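Skaltow dish rack review: a lot of ridges for one small tray

The Skaltow is a dish rack for people who have given up on owning a large one. I bought mine from Destumier in October, when the wire thing I'd had for years began leaving rust rings on the plates, and it has lived beside my sink ever since. It is cream, it is plastic, and it has the general bearing of something from a dentist's surgery. 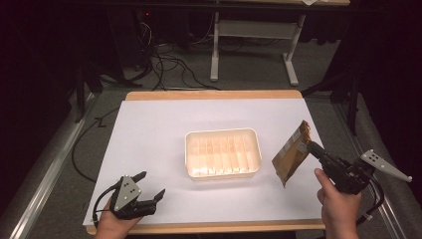 Photo: Zitau Home Desk

Cream is Skaltow's word. Under a warm lamp the inside goes a bit peachy, and against plain white paper you notice it isn't white at all, so don't expect it to match your tiles. Mine doesn't match anything, but then neither does the rest of the kitchen.

The ridges are the point of the thing. Side plates stand up nicely, saucers too. Dinner plates will go in but lean on each other like men outside a pub on a Friday. Bowls sulk. Mugs have to sit upside down across the tops of the ridges, where they wobble, and I've stopped trying with wine glasses.

Skaltow says the plastic is good for 1,000 washes. I'm at roughly 40 and can report that it still looks like a tray. The rounded corners wipe clean in a second. The grooves take longer, and you'll want an old toothbrush, particularly if you live somewhere with hard water and a partner who drains pasta over everything. 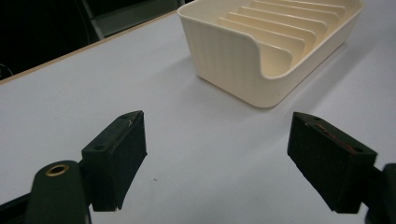

The Skaltow's slotted ridges, with the fine ribbing on the outside wall.

That ribbing on the outside is for looks, as far as I can tell, though it does give wet hands something to hold. The rim dips near a corner as well. I took this for a pouring lip and tipped the rack over the sink accordingly. Most of the water went down my sleeve.

I did try the Mangubat, the obvious rival, which holds more and folds flat. It also folds flat when you haven't asked it to, so it went back.

Good for: small kitchens, small plates, one or two people.
Less good for: roasting tins, Sunday lunch, anyone who owns a wok.
Score: 73 out of 100. It would have been higher with dry sleeves.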